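Kaltley Institute of Technology
Department of Automation
Robot Learning from Demonstration: Handout for Unit 10

Teaching a two-armed task by remote control

Purpose of the unit

Students who have completed Unit 2 will have moved a single arm by hand through a short task and recorded its joint positions. The present unit extends that work to two arms operated together at a distance. By the end of the practical each pair is expected to have recorded 25 complete demonstrations of the take-away order task and to have submitted them with a written log.

Terms used in this handout

Hand guiding: the demonstrator holds the arm itself and moves it through the task. The demonstrator's hands and sleeves are liable to enter the camera view, and guiding two arms at once is tiring for one person.

Remote control: the demonstrator moves a pair of leader arms, and the arms at the workspace follow. The demonstrator sees and feels less of the contact between gripper and object, and will usually work more slowly at first.

Episode: one demonstration from the starting position to the agreed end position, including any correction made on the way.

The task

The order task consists of placing cups and other light items into an open paper bag and bringing both arms back to rest. It was adopted from the Adeyemi course notes and replaces the block-stacking task used in previous years. Paper bags crease, lean and shift when touched, and two episodes seldom begin from quite the same state. Students should expect this variation and should keep it in their data. A bag which has fallen over before recording begins is to be stood up again; a bag which falls during an episode is to be left to the demonstrator.

Division of work between the arms

Pairs must agree before the first recording which arm steadies the bag and which arm carries. The arrangement may be changed once, after the tenth episode, and the change must be entered in the log. Data in which the roles alternate without any pattern have proved difficult to learn from, and marks will be deducted where this has been done without explanation.

Procedure

Start the Hovuro recording software and confirm that every camera view is live.
Bring both leader arms to the rest position before enabling the followers.
Set out the objects. Vary their positions from one episode to the next, within reach of the arm that is to lift them.
Record the episode. Pauses are permitted but should be kept short, as the learned policy may reproduce them.
Mark the episode as kept or discarded at once. Do not leave this decision until the end of the session.
Exchange roles with your partner after episode 13.

Failed grasps

A missed grasp followed by a successful second attempt is a useful demonstration and should be kept. An episode in which an object leaves the table should be discarded. Students must not reach into the workspace while the followers are enabled.

Reading

Chapter 2 of the Butville course reader, on recording and replay, should be read before the practical. The section on time alignment may be omitted.

The workspace for the order task 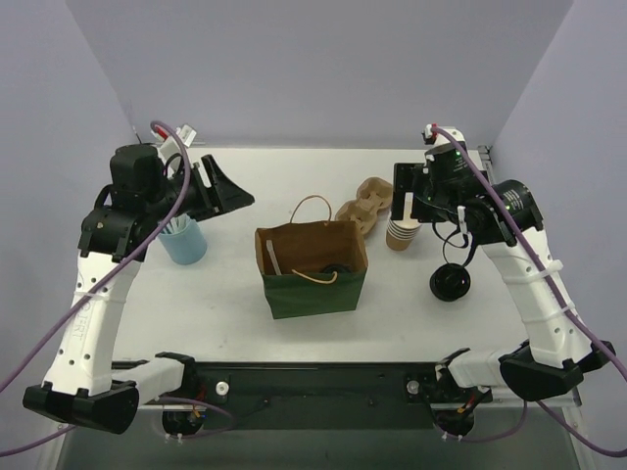

Yuk-lan Lo: Could the rule on exchanging roles be made clearer for next year? My partner and I had quite different speeds on the leader arms, and our policy seemed to hesitate halfway through the task. We trained again on my partner's episodes alone and the motion was smoother, although it then coped less well when the bag was moved. I should like to know whether we ought to submit both results or only the one trained on the full set.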